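Trorport pulls into Bendbridge this February, and it's bringing 152 stations with it

BENDBRIDGE — Independent studio Jokex has confirmed that Trorport, its hand-drawn railway puzzle game, will be released in February for PC and consoles, with a boxed edition to follow for players who still like something on the shelf.

Trorport puts you in charge of a harbour town's tangled rail network, one junction at a time. Freight has to reach the docks, commuters want to get home, and the drawbridge has a timetable of its own. There are 152 stations to unlock across 3 regions, and every one has been drawn and coloured by hand.

"We started with a single loop of track and a very stubborn ferry," said Jucélia Godoy, lead designer at Jokex. "Then we kept adding branch lines! I still find new ways through the early puzzles, and I built them."

Players who tried the demo sent in 289 pieces of feedback, and a good many of them have shaped the finished game. The rewind button now steps back a single move, signal colours can be swapped for patterns, and the much-requested night mode is in — complete with fog on the estuary.

Local co-op is included from day one. One player sets the points while the other drives, and you can trade places whenever you like. No online account is needed for any part of the game.

The boxed edition comes with a fold-out network map, a reversible cover and a soundtrack download. A run of 100 signed copies will be sold through Fan, the Bendbridge games shop, with one copy per customer.
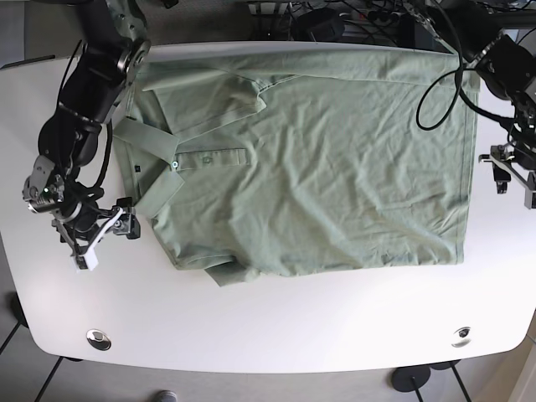
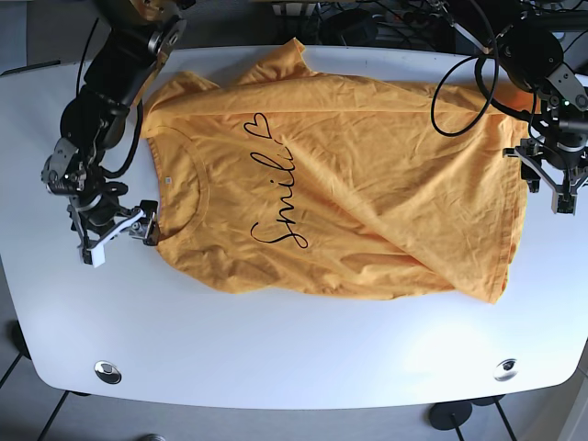
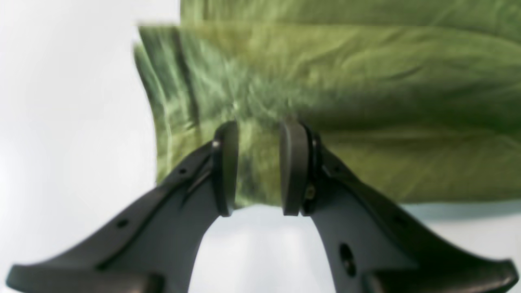

Pre-orders for both editions open at 9 a.m. on launch day minus two weeks, and the demo stays up until then. Save files carry over, so any stations you've already cleared will be waiting for you in the full game.

Trorport supports English, French and Portuguese, with controller and keyboard layouts that can be fully remapped. Review codes and artwork are available from the Jokex press desk on request.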